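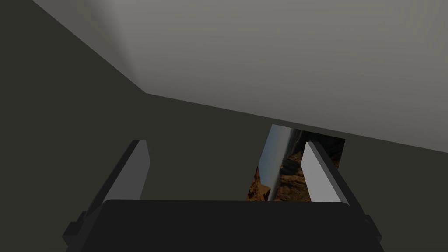 # When the stop button only stopped half the robot

I promised a few people I'd put this up, and then I sat on it for nearly two weeks (sorry, Eetu). It's a small gallery from the Dandari door task, the simulated one, plus the story of the fault we ran into while working on it. No hardware was harmed, because there was no hardware. I still didn't sleep great that night.

If you haven't met Dandari, it's our two-armed setup on one body, with a gripper on each arm. The job is to get to a door, get hold of the handle and open the thing. We run it in a simulated room long before any metal moves, with the same control code underneath and the same stop logic. We call the stop logic Trirnero, a name I argued against and lost.

So, the fault. I had a run going and the right arm started drifting toward the wall in a way I didn't like. I hit stop. The left arm froze on the spot, lovely, exactly as it should. The right arm finished its move! It just carried on, cool as you like, and then sat there at the end of it reporting that it had been stopped the whole time.

I thought I'd imagined it. I reset everything and did it again, and got the same thing, and that's when I went and dragged Elsa Koivisto away from her lunch.

The first place we went digging was the gripper close-ups, with the jaws open and nothing but gray beyond them. It's a dull view, I know, but I've grown fond of it – there's nothing else in there to distract you from the fingers.
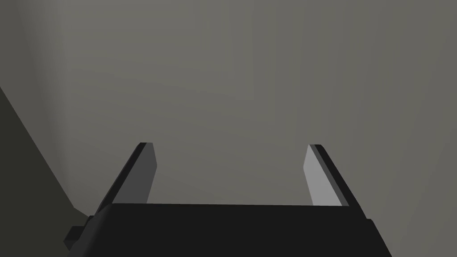 ## What we thought it was

My money was on the gripper driver. We'd swapped it out the week before, and I had been grumbling about it ever since, so naturally I wanted it to be guilty. A gripper that's late to answer can hold up the rest of the arm, and a held-up arm can look a lot like one that's ignoring you.

Elsa thought it was timing. Her idea was that the stop went out fine and the right arm got it late, after the move was already queued. It was a good theory and we chased it all afternoon. We slowed the whole simulation down to a crawl, hit stop early, hit stop late, hit stop in the middle of nothing at all. The left arm was perfect every single time. The right arm didn't care.

Eetu Lahtinen, who had been quiet on the call, asked if we'd checked what the right arm thought it was called. I may have laughed a little. I take it back.

## What it was

The wide view comes from the body, looking out over both arms at the room. Gray walls, pinkish floor, one closed door. You get to know every corner of a place like that when you're stuck in it for days.
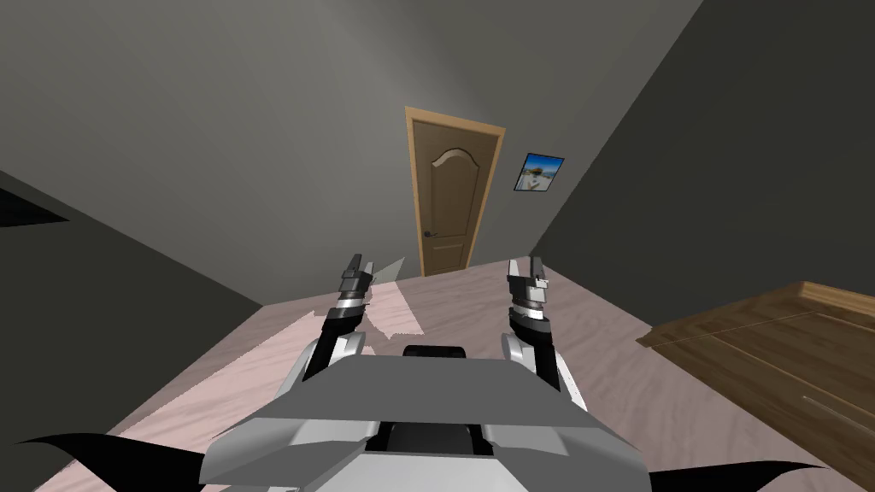

Trirnero keeps a list of everything it's allowed to stop, and the list goes by name. When we rebuilt the robot model, the right arm got a new name in the motion code and kept its old name in the stop list. So my stop went out to an arm that no longer existed, and the dead entry answered "stopped" because it had nothing to do. Meanwhile the real arm never heard a word. What makes me wince is how normal the robot looks from the outside: two grippers, level with each other, both open, facing the door like they're waiting for someone to answer it. You could stare at that pose all day and not guess that only one side would listen to you. The wall on the right is what caught it for us, in the end. If the arm had drifted the other way I'd have shrugged and restarted.

The fix for the name took minutes. The fix for the bit that scared me took a lot longer, and it goes like this:

- Trirnero now refuses to start if the motion code knows about a joint that the stop list doesn't. It complains loudly and in capital letters (my contribution).
- "Stopped" has to come from the joint's own measured speed. A status flag isn't good enough anymore.
- Every run begins with a tiny move and a stop on each arm, one after the other. Yes, it's slower. Please don't ask me for a way to skip it.
- The old names are gone, all of them, including the funny ones. Sorry.

We merged all of that on March 29, 2021, and I've been running the door task on top of it ever since. I've also gone back over the August recordings to see if the stop ever got used there. It did, and it worked on both arms, so the problem really did come in with the rebuild.

## Back to the door

Last one. Both arms up in front of the body, the left gripper pointing almost straight at the ceiling and the right one leaning in beside the edge of the door. I like how tall the door looks from down there.
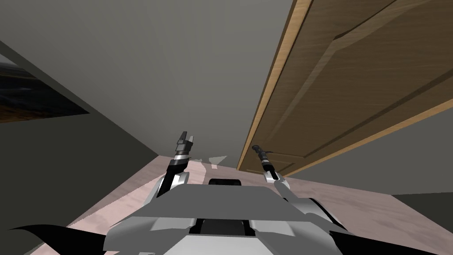 Lucrezia Sorrentino wrote to me after I shared a draft of this page, and she wanted to know why a stop needs a list in the first place. Cut everything, she said, and let the joints ask for permission to move again. I grumbled for a day and then couldn't find a good argument against it. There are some awkward parts (an arm holding a heavy door shouldn't just go limp, and "cut" means different things to different motors), but as a default it's a lot harder to get wrong than what we had. Elsa has started a branch for it. I've been told I don't get to name it.

If you run Trirnero at Divcombe or anywhere else, please update before your next session, and try the stop on each arm separately, even if you did it last month. And if your right arm turns out to have been ignoring you too, write to me. I'd feel better for the company!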